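Household Care, Unit 7: Hard Surfaces and Sealed Finishes
Notes for the June intake

Bring these notes to the practical. The first part covers cleaning agents, the second covers drying and marks.

1. Choosing a cleaner

Start with the mildest thing that might work. For most painted, varnished or laminated furniture this is warm water with a few drops of washing-up liquid. Wring the cloth out hard before it touches the surface. Standing water gets into joints and lifts edges.

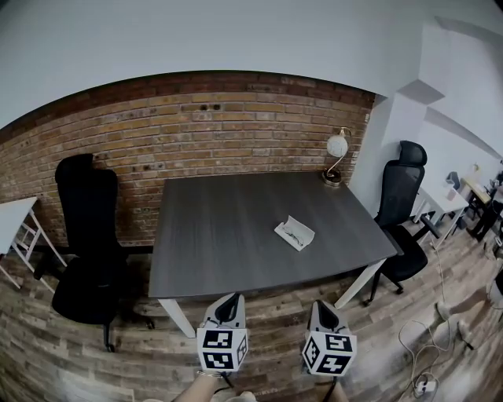

Dust comes off before anything wet goes on. A dry microfibre cloth will do, folded so that you can turn to a clean face when one side is grey. Clear small items first and keep them together. On a dark grey table with a glasses case and a globe lamp on it, the case goes on a tray, and the lamp is unplugged and lifted by its base. Dark tops show smears sooner than pale ones, so check them from a low angle with the light behind the surface.

Keep bleach and scouring powder away from brass-coloured fittings. Vinegar is not suitable for stone or for bare metal.

2. Wiping and drying

Work in straight, overlapping strokes and follow the grain if there is one. Rinse with a second cloth and plain water, then dry straight away. Soap left behind goes sticky and picks up dust.
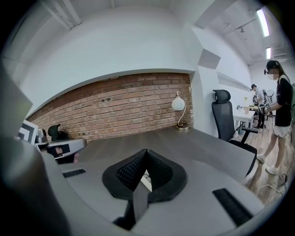
Rangi Kereama prefers to skip the rinse cloth on small tops and says that if the first cloth is wrung out properly and the soap is kept to 2 drops in a bowl, there is no film to remove. Try both in the practical and write down which you found better.

Microfibre cloths are washed at 40 degrees with no fabric softener. Softener coats the fibres and they stop holding dust. 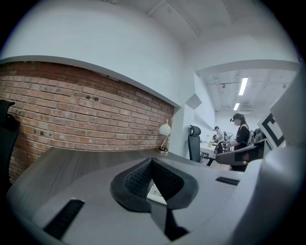
Cotton cloths can go in hotter, but keep them in a separate load, as they shed lint and the microfibre will hold on to it. Dry both kinds flat or on a line.

3. Marks

Cup rings: damp cloth first, then leave overnight before trying anything stronger.
Ink: test your cleaner on the underside.
Candle wax: let it harden, then lift with a plastic scraper.

Read the Sawatzky sheet on polishes, page 32, before the next class.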